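From: Si-eun Yoo
To: lilton-robotics-club list
Date: January 26, 2020
Subject: Re: [lilton-robotics] where are we with the desk task??

Quick one, typing between classes. Answers under the quoted bit.

> On Friday Nodberg wrote:
> Can somebody post where the two-arm setup is at? Skerkero
> entry form wants a task list and I have nothing past
> December. Also is the time limit 30 or 40 minutes, I've
> seen both.

40 for us. 30 is the junior division. Form is wrong on page one, ignore it.

Task list so far:

1. Desk tidy. Marker tray in the back center, file organizer back left, baskets up on the walls. Left arm takes the organizer side, right arm takes the spray bottle side. Don't let them both go for the tray, we have no collison check yet.
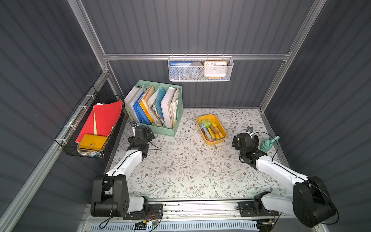 2. Garden tools. Same flowered tabletop, yellow tub. Goal is trowel goes in the tub with the other tools, handle first or blade first both count. Small trowel with the green scoop is the one to practice on, grip it on the wood part. The foam handles squish so close the jaws slow, and please please write down what speed you used. Wrist camera view is what gets scored so keep the trowel in it on the approach.
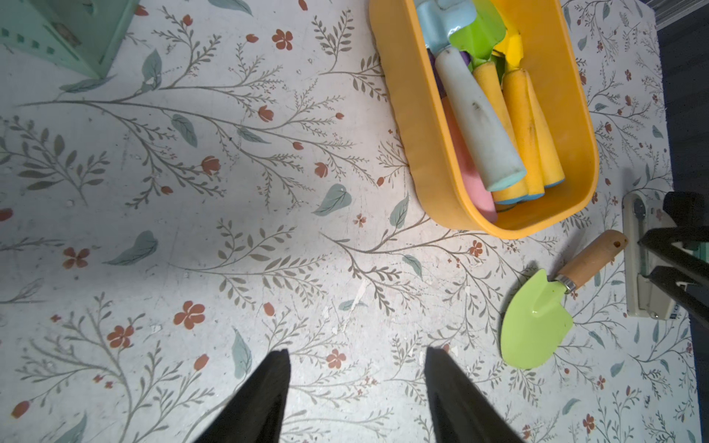 Q from Oh: How many practice runs do we need before the entry is valid?

200 total across both tasks, and failed runs count as long as they're logged.

Still need someone to do the log sheet for task 2. Also team name. I'm not sending the form in with "TBD" agian.

Si-eun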